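From: Vernon Lachance
To: bullham-preserving list
Subject: Re: [bullham-preserving] Cloudy brine and which jars to reuse

Sorry for the slow answer, January is nuts here and I'm typing this between batches. Going to reply to the whole thing in one go.

Clason wrote:
> Vernon, two questions before I put up the last of the carrots. My brine
> went cloudy by the second day and there's white stuff on the bottom. Is
> it ruined? Smells fine, a bit like sour apples. I used the salt from the
> big blue bag, same as last year.
>
> Also I've been given a box of old jars, all sorts, sauce jars and
> pickle jars and some with no lids. My sister-in-law says throw them all
> out. Seems a waste. Which ones can I keep, and for what?
>
> And is the meeting at Noonan Hall still on? Forero told me one thing and
> the notice says another.

OK. In order, more or less.

1. The cloudy brine

Probably fine. Fermented carrots go cloudy, that's the bacteria doing what you want. White sediment on the bottom is normal too. Second day is a little quick but if your kitchen is warm that would do it. Mine is freezing so I don't see it till day four or five.

What you DON'T want: fuzz on top, pink or black spots, slimy carrots, a smell that makes you step back. Any of those and the whole batch goes, don't scoop and hope. A thin flat white film with no fuzz is usually kahm yeast. Ugly, tastes a bit off if you leave it, skim it and keep everything under the brine.

Check the bag for iodine or anti-caking stuff. The anti-caking one clouds the water all by itself, right away, before anything has had time to ferment. I switched to plain pickling salt and weigh it now. Spoons are hopeless, every salt packs different.

To be clear this is for the crock / fridge kind of carrots. If you mean shelf carrots in a canner, cloudy is a whole other conversation. Plain carrots have to be pressure canned, and if a sealed jar turns cloudy that wasn't before, don't taste it, toss it. Write back and tell me which.

2. The box of jars

Your sister-in-law is half right. I'd sort them like this.

Run a fingertip around the rim, slowly. Any nick, any rough spot, it's out for canning. Then hold it up to a window and turn it, looking for hairlines near the base and up by the shoulder. Do it in daylight, the bulb over my sink hides everything. Look at the threads too, old ones get chipped there and the band won't sit right. 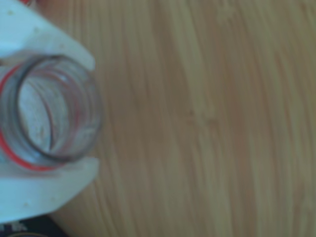 3. What to keep them for

Real canning jars, good rim: keep, buy new flat lids. Bands can be reused if they aren't rusty or bent.

Store sauce and pickle jars: not for the canner. The glass wasn't made for going through it again and again and the one-piece lids are a gamble. Great for fridge pickles, dry beans, buttons, starter, whatever.

Chipped but not cracked: pencils. Cracked: wrap it in newspaper and out it goes.

No lid: see if a standard band threads on all the way down without forcing. If it does, and it's only for dry stuff, lucky you. If not I have a coffee can of odd lids, come dig thru it.

Wash the keepers in hot soapy water and rinse well. White haze is usually minerals, soak overnight in water with a good glug of vinegar. If it's still hazy after that the glass is etched, and it'll stay that way. Still OK for rice.

Please don't take boiling brine and pour it in a cold jar. Warm the jar first. I lost a quart of dilly beans that way and was picking glass out of the drain for a week.

4. The meeting

Still on, still Noonan Hall, 11 in the morning. The notice had the old time and I've asked Forero to fix it. Use the side door, the front one sticks. Bring your own knife and board. We're doing sauerkraut and if there's time the pear butter that got bumped in the fall. Cabbage is taken care of, don't buy any.

Someone asked me off list about bringing kids, yes, but keep them away from the mandoline please.

5. Other stuff

The lid order. I need to know by the end of the month how many boxes you want, regular or wide mouth, and say WHICH. Last time I got a bunch of notes saying "two boxes please" and had to call everybody. Reply to me and not the whole list.

Also the pressure gauge tester is back. If you have a dial canner bring the lid along with you and we'll check it. Weighted gauge people don't need to.

And whoever left the green colander, it's on my porch.

Clason, send me the name of the salt when you get a chance, and whether those carrots are crock or shelf. Got to run, timer is going.

Vernon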